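Gimley Workshop Notebook
Bench 2, sorting cell
January, entry opened 2:15 p.m.
Recorded by: Myung-ja Byun

Subject: Unplanned protective stop, left arm, during bar sorting

The left arm entered a protective stop while descending toward the mat. The operator pressed the emergency stop within a few seconds, and both arms were disabled. There was no injury and no damage to the bench. The controller recorded fault 771 on the left wrist joint. The right arm reported no fault.

The task was the standard Stola set: wrapped snack bars picked from the round mat and placed in the clear bins. The run had reached cycle 200 of a planned 656. The log shows wrist current rising over the last 60 cycles before the stop. This trend should have been noticed at the midday check and was not.

Inspection with power removed found the gripper cable pulled tight at the wrist clamp. The clamp had been moved during the Drenport cable change and had not been returned to its marked position. In low reaches to the near side of the mat, the cable resisted the wrist and the controller read the load as a collision.

Corrective action: clamp returned to its mark, slack reset, strain relief replaced. A wrist sweep at reduced speed was completed without a fault. The bench was then released for supervised running only.

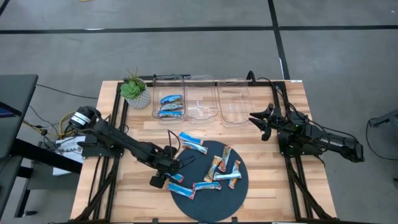 Can the collision threshold be raised to prevent further stops of this kind?

The threshold is to remain at its present setting. The stop was a correct response to an abnormal load, and a higher limit would have allowed the cable to be damaged.

Open items: add clamp position to the pre-run sheet; send the wrist log to Mahmoudi for review; repeat the full run after the review is returned.

Recent entries
Left gripper finger pad replacement
Drenport cable change, both arms
Emergency stop button test, Bench 2
Stola set: revised bin order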